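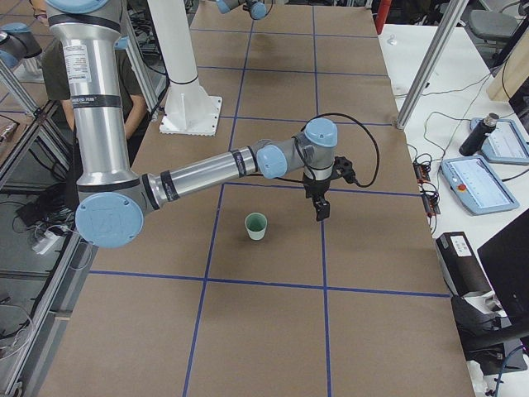
4 min read

Ticket 2559 - Blue tape lifts the brown paper on long table
Opened by: Kwan-ho Choi
Products: Prustley brown table paper, Drunditz blue tape
Status: Solved

Kwan-ho Choi
Hello. I have a question about the brown paper and the blue tape which we bought from Ulletti. We cover a long table with the paper and then divide it into large rectangles with the tape. You can see in my photo how we lay it out. The small green paper cup stands inside one rectangle, just under a line of tape, and this is how we use the table: each rectangle is one place for putting a thing.

My problem comes one day after we finish. The paper rises a little in the middle of some rectangles, like a very low hill. It is difficult to catch it in a photo. A heavy object does not care, but a paper cup is light and it leans. Also, when I remove a tape line to move it, the top layer of the paper comes off with the tape and leaves a rough stripe. I tried to find your guide for table covering, but the link on the product page gives a 404 error.

Did I buy the wrong tape?

Heather Swanson, Ulletti support
Hello Kwan-ho, thank you for the clear message. I have reported the broken link. Could you tell me three things please?
1. How wide is your roll, and is the table covered with one sheet or more?
2. Is the paper fixed to the table under the tape lines, or only on the outside edges?
3. How long was the paper in the room before you laid it?

Kwan-ho Choi
1. The roll is 112 cm wide. We use one sheet for the whole table.
2. Only on the outside edges. The lines of the grid are only on top of the paper.
3. We opened the roll and laid it in the same hour. It came from the storage room downstairs, where it is more damp than here.

Heather Swanson, Ulletti support
I think the third answer explains the hills. Paper changes its size a little when the air is different, and with all the edges held it can only go up. Please try this on a new sheet:
- Cut the sheet and leave it flat in the room overnight.
- Fix one short end first, smooth with a dry cloth toward the other end, then fix that end.
- Fix the long sides last, with short pieces of tape and gaps between them.
- Put the grid on without pulling. Stretched tape wants to become short again and it takes the paper with it.

For the torn stripes, your tape is not wrong, but it should come off slowly and folded back flat over itself. If you know you will move a line, press it only lightly at first.

Kwan-ho Choi
I did all the steps except the dry cloth, I used my hand. After two days the sheet is still flat and the cup stands straight in every rectangle where I tried it. Removing the tape is better also. One line still took some paper, near a corner where I had pressed hard with my thumb nail - I put a new piece over it.

One more question: can I turn the old sheet and use the back side?

Heather Swanson, Ulletti support
Yes, if the stripes are not torn through. Cut away the edges that have tape on them, or the sheet will not lie flat. The guide is back online too, with the overnight step added.

Kwan-ho Choi
Thank you, I found it. You can close the ticket.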